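Minutes of the house meeting, January
Place: Kakus building, kitchen on the first floor
Start: 8 in the evening
Chair and minutes: Catalina Barrientos

**1. Minutes of the last meeting**

Accepted with one correction. The paint for the hallway was bought from Fodor, and not from Vorgate as I wrote. I am sorry for the mistake.

**2. Small bedroom**

We talked about this room for the longest time. Guests will use it again from next month and we must agree how it is prepared. The present rules are from the old apartment and they speak of a carpet, which we do not have here.

Clothes first. Jackets and vests are left on the bed too often. It was agreed that each piece is picked up by the collar, shaken one time and carried to the hooks in the hallway. Nothing is folded on the pillows.

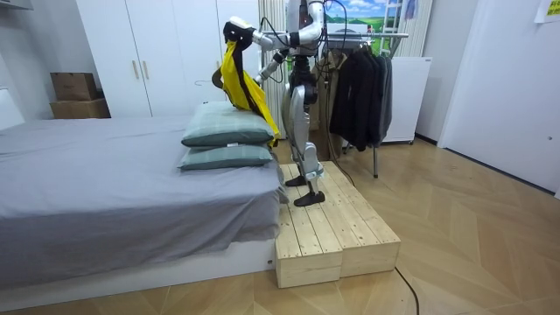 *Small bedroom, yellow-and-black garment held over the pillow.*

One person asked if dark outdoor clothes may lie on the gray sheet for a short time. The majority said no. The rule is the same for all colors.

The sheet: we keep the plain gray fitted sheets. A proposal to iron them was not supported. It is enough to pull the corners down well before a guest comes. A second set from Briltero costs 59 dollars and was approved.

**3. Wooden platform**

The pine platform stays at the foot end of the bed. Two persons would like to paint it white like the bed base, others prefer the bare wood. There was no agreement, so it stays unpainted until spring. Before that time somebody has to sand the edges, as the planks are still rough for bare feet. I offered to do it if I can borrow the sander.

Felt pads will be put under it to protect the herringbone floor. Vorgate has them, and we can take them together with the next order.

**4. Pillows**

The teal-green pillows were discussed shortly. They remain two on the bed, one on the other, at the end next to the platform. Spare pillows go to the closet in the hallway and must be in a bag.

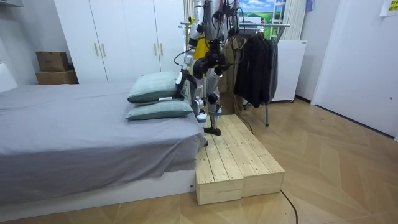

*Small bedroom, bed with gray sheet and the two pillows.*

The question of pillow covers was moved to the next meeting. We do not know yet if the teal color can be bought again in the same tone.

**5. Money**

The household box had 159 dollars before the meeting. After the sheet set from Briltero there will be 100 dollars left. Felt pads and sandpaper are not yet counted in this. Receipts please in the blue envelope and not in the drawer with the spoons.

**6. Other points**

- The window in the hallway does not close well. I will write to the owner.
- The vacuum cleaner must be emptied after use.
- The key to the cellar is missing again. Please look in your coats.

**To do**

- Order sheet set and felt pads: Catalina
- Sand the platform: Catalina, when the sander is here
- New text of the bedroom rules, on the kitchen door: open, please write your name on the list

The meeting took 60 minutes.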